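Gelura (software)

Gelura é um ambiente de software para controle, percepção e planejamento de manipuladores com câmera montada no punho. Foi desenvolvido pelo laboratório Enora a partir de um conjunto de rotinas internas de calibração e é distribuído com código aberto. O seu uso principal é a preensão de objetos pequenos de geometria simples sobre superfícies planas, tarefa empregada na literatura como caso de teste para estimativa de pose e sequenciamento de ações.

História

O projeto começou como um pacote de calibração mão-olho, sem planejador próprio. A versão 2 separou o código em processos independentes e introduziu o formato de registro ainda em uso. O planejador de tarefas, até então mantido em repositório à parte sob o nome Sorrentino, foi incorporado na mesma versão e conservou o nome como designação do módulo.

Arquitetura

O ambiente divide-se em percepção, planejamento e execução, que trocam mensagens tipadas por um barramento local. Cada mensagem leva o carimbo de tempo da captura, e não o do processamento, o que permite ao executor descartar estimativas vencidas. A configuração é lida uma única vez, na partida; alterações posteriores exigem reinício do processo afetado.

O módulo de execução converte trajetórias cartesianas em referências de junta e aplica limites de velocidade e aceleração. O fechamento da garra é comandado em posição, com teto de corrente. Quando a corrente atinge o teto antes da posição final, o executor sinaliza contato e transfere a decisão ao planejador.

Percepção

A câmera de punho acompanha o efetuador, de modo que os dedos ocupam uma região quase fixa da imagem. Essa região é mascarada antes da segmentação. Peças da mesma cor em contato tendem a ser fundidas num só segmento, enquanto peças de cores distintas são separadas com facilidade mesmo quando apoiadas umas nas outras. Blocos retangulares pintados em cores saturadas, sobre fundo claro, constituem o material usual de ensaio.
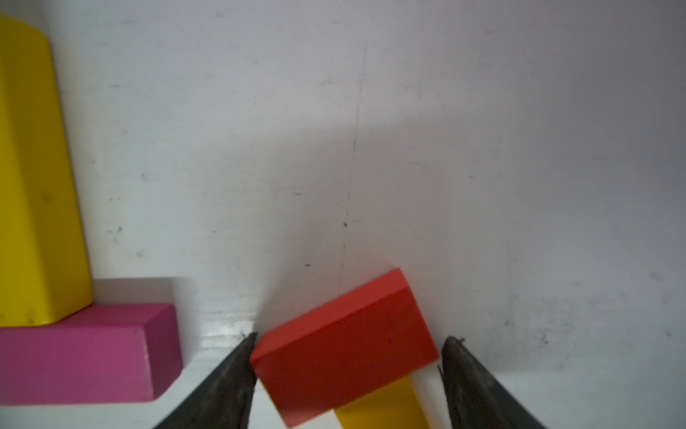
A segmentação opera em espaço de cor perceptual e produz, para cada região, um contorno poligonal e uma medida de confiança. Sombras suaves são absorvidas pelo modelo de fundo, atualizado apenas com o braço parado. Reflexos em superfícies brilhantes são tratados por um limiar separado, pois elevam a luminância sem deslocar o matiz de maneira previsível.

A pose é obtida por ajuste de um paralelepípedo ao contorno. O problema admite soluções simétricas, e o módulo retém até 11 hipóteses por objeto, ordenadas pelo erro de reprojeção. Hipóteses que colocariam parte do volume abaixo do plano da mesa são eliminadas antes da ordenação. Oclusões pela borda da imagem reduzem a confiança, mas não invalidam a hipótese.

Planejamento

O módulo Sorrentino mantém um grafo de apoio em que cada nó corresponde a um objeto e cada aresta indica que um repousa sobre outro. Um objeto só se torna candidato à preensão quando não sustenta nenhum outro nó. Em amontoados, nos quais a relação de apoio é ambígua, a aresta recebe um peso e o planejador prefere candidatos periféricos, com espaço livre para ambos os dedos.

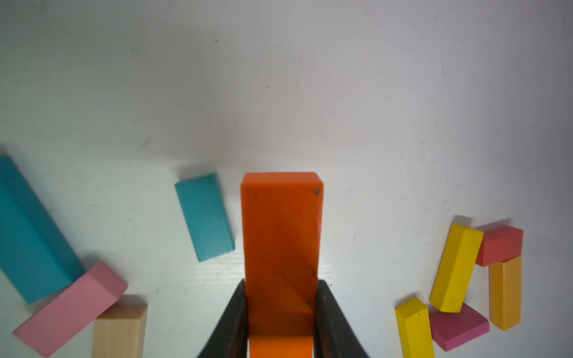

A escolha da direção de aproximação combina a distância aos vizinhos, a folga da garra aberta e o custo de movimento das juntas. O peso relativo desses termos é definido por arquivo e não é ajustado durante a operação. Se nenhuma aproximação satisfaz a folga mínima, o planejador pode solicitar um novo ponto de vista ou, caso a opção esteja habilitada, um empurrão lateral para separar as peças.

Após cada ação o grafo é reconstruído a partir de uma nova captura. A atualização incremental, presente nas primeiras versões, foi retirada porque acumulava nós sem objeto correspondente.

Ferramentas de registro e reprodução

O utilitário Postberg grava imagens, estados de junta e decisões do planejador num único arquivo indexado por tempo. Na reprodução, qualquer módulo pode ser substituído por outra versão e alimentado com as mesmas entradas, o que torna comparáveis duas implementações do mesmo estágio. O conjunto de regressão distribuído com o código contém 855 episódios, todos com objetos rígidos.

A verificação de preensão utiliza a abertura medida da garra e a presença de uma região de cor compatível entre os dedos. As duas condições são avaliadas separadamente, e a discordância entre elas é gravada como evento próprio.

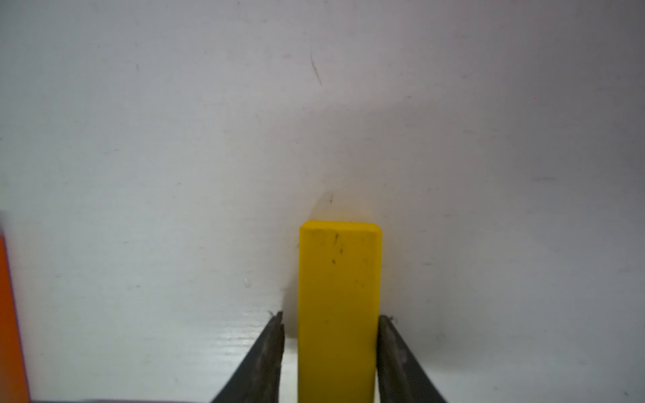
Na página de discussão do projeto, um usuário objeta que o critério de cor deveria ser opcional: com peças sem pintura sobre mesa clara, escreve ele, a região compatível se confunde com o fundo e o evento de discordância aparece em preensões perfeitamente válidas. Sugere que a abertura medida prevaleça sempre que a confiança da segmentação for baixa. A proposta permanece aberta, e a documentação recomenda, nesses casos, elevar o limiar de confiança no arquivo de configuração.

Limitações

O modelo de objeto restringe-se a sólidos convexos. Materiais transparentes, deformáveis ou articulados não são suportados. O mascaramento dos dedos depende da calibração e precisa ser refeito após a troca da garra.

Ver também

Calibração mão-olho
Estimativa de pose
Planejamento de tarefas e movimentos
Servovisão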